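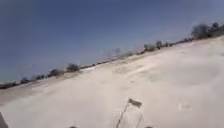

Spent Thursday at the Zekska open day, out on their sand course at Gedham. Posting notes as a thread while I still remember which number went with which talk. Mostly ground mobility, some fleet software, a little on batteries. I skipped the arm demos in the tent.

The format: short talks in the morning, then the off-road vehicle runs from 11 on. Visitors stay behind a rope line by the building and follow each run on a monitor. Elvia Montes ran the driving side. Amr Slaoui did the perception talk and took most of the questions afterward.

The vehicle is called Orozco. Wheeled, electric, low, with a forward camera mounted high enough to get a bit of its own front end into the view. It carries a small flag on a thin rod at the front. Montes said the flag is there so a second driver can find the vehicle when it drops behind a rise. I have seen the same thing done with a strobe, and the flag is cheaper and easier to replace.

Course is pale, fine material with shrubs and a few trees around it. Very little texture up close in strong sun. That is a bad surface for visual odometry, and Slaoui said so in his first minute. Feature trackers want corners. Sand gives you soft mottling that looks the same wherever you point the lens.

Their answer is to lean on the horizon. The line between sky and vegetation is high contrast and far away, so it moves very little with translation and a lot with rotation. They fit that line in every image and use it as a roll and pitch check against the IMU.

It doesn't need to be a sharp line. Slaoui showed the fit holding on images where the trees were smeared into streaks. An edge detector tuned for crisp corners would have thrown those out. Theirs uses a color boundary, blue above and anything else below, and takes the best straight segment. Crude and fast.

Failure case, as given by him: overcast days with dust in the air, where sky and ground go the same shade. Then the fit confidence drops and the filter falls back to the IMU alone. They log those stretches and don't claim position accuracy for them. I asked how long a stretch they tolerate. Answer was 60 seconds, after which the vehicle slows to a walk and asks for an operator.

The weight on the horizon term is set by hand. I'd have expected it to be learned or at least scheduled by lighting. Slaoui said they tried scheduling it and spent more time debugging the schedule than the sensor.

Logging: everything on board goes to a recorder and is pulled over cable at the end of a run. The live link carries low-rate video and a status packet. No raw data over radio at all. This came up in questions and the person asking clearly wanted a different answer.

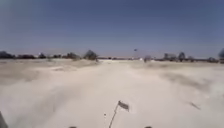
Path following next. Where earlier passes have left ruts, the planner has a choice: stay in them or cut fresh ground. Ruts pull the wheels and save steering effort, but they also deepen, and after enough passes the belly drags. Orozco prefers existing tracks up to a depth limit and then shifts sideways by a wheel width.

The depth limit is a config value. Montes changes it by site. She wouldn't give a number for Gedham and said it would be out of date by the end of the week anyway, given the wind.

Obstacles. Anything small and dark on the ground gets treated as something to steer around unless the height estimate is confident it's flat. Sticks are the usual trouble. A stick lying flat and a stick standing partly up look much alike from low down and far off, and the second kind gets into the wheel hubs.

Distant objects are ignored until they're inside planning range. A speck against the sky is dropped at the first filter stage. I think that's right for a ground vehicle, though a fellow visitor argued for keeping it in case of low wires. Slaoui wrote that down.

Range per charge: Zekska's sheet says almost 2 hours on this surface at demo speed. Sand costs more than packed dirt and they didn't hide it. The same sheet gives 845 watt-hours for the pack. I'd want to see a discharge curve before I planned a field day on either figure.

Fleet side is a separate product, Lirnodley. Map view, run scheduling, operator handoff. The handoff is the part worth copying. When a vehicle asks for help it sends the last few seconds of video first and the current view second, so the operator sees how it got there before touching the stick.

I tried the handoff on recorded data at their desk. First one took me too long, mainly because I wanted to take control before the clip finished. The interface won't let you skip it. I was annoyed for the first two and less so by the fourth.

What I didn't get an answer on: behavior with two vehicles crossing the same track, wheel bearing life in fine dust, and whether the flag rod's whip shows up in the IMU data. The last one sounds silly, but a light rod on a stiff mount can ring at a frequency you'd care about. Montes said she'd check the logs.

Also asked about cleaning the lens. There's no wiper. They blow it off with compressed air between runs and accept some loss during a run. With a horizon fit that tolerates blur this is probably fine. For reading ruts I'm less sure – contrast is low there to begin with.

Practical notes if you're going to the next one, planned for September. Bring water and a hat, there's no shade along most of the rope line. Park on the hard strip by the gate and stay off the sand unless you have the tires for it. The talks start on time.

Slides are supposed to go out to everyone who signed in. If mine arrive with the horizon-fit plots included, I'll add the relevant one to this thread along with whatever Montes finds on the rod.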